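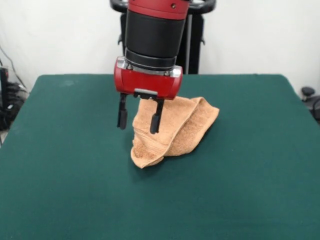 I've been putting off the towel shelf since we moved in, so this month it gets done. The plan is to sort every towel we own by what it's still good for. The tan terry one bunched up on the green felt is the kind I keep changing my mind about. It still has its looped pile and the woven band near the end, and I like the color, but we have far too many hand towels already.

Count before starting: 49. That's bath, hand, face, kitchen and the ones in the trunk of the car. Two adults live in this house.

First pass was easy. Anything with a hole went straight in the rag bag. Anything with bleach spots went to the garage. That got rid of 18 and took less time than finding the rag bag did.

Second pass is slower. I hold each one up by the short end and look at the light through it. If I can see the window frame, it's a rag. If I can't, it goes back on the pile to be folded.

For folding I went back to how my aunt Rozália did it. Long edges together, then in half, then in thirds. The woven band ends up on the inside and the fold faces out on the shelf. Before this I just folded until it was small enough.

Bath towels don't fit that way on our shelf. It's too shallow by nearly 2 inches and the door won't shut. I roll those and stand them in the deep basket on the floor. The hand towels get the thirds.

Someone asked about towels that have gone stiff. I run them once with hot water and a cup of white vinegar, no detergent, then again with half the usual detergent. No fabric softener. I stopped buying it in November and I don't miss it.

Tomás asked why I don't just donate the extras. The animal shelter near us takes them if they're clean and not frayed, so that's where the decent ones are going. Call yours first. The one across town only wants the big sizes.

Kitchen towels are now in their own drawer next to the stove. They used to live with the bathroom ones and I'd end up drying plates with something that had been used on the dog.

Still undecided on the beach towels. They take up half of the top shelf for the one week a year we use them. Might try the suitcase under the bed, it's empty anyway.

The tan one stays, by the way. It's going on the hook by the laundry sink, where the old gray one used to be.

Sheets are next. I opened that closet, looked at it and closed it again. Will post when I've matched up the pillowcases.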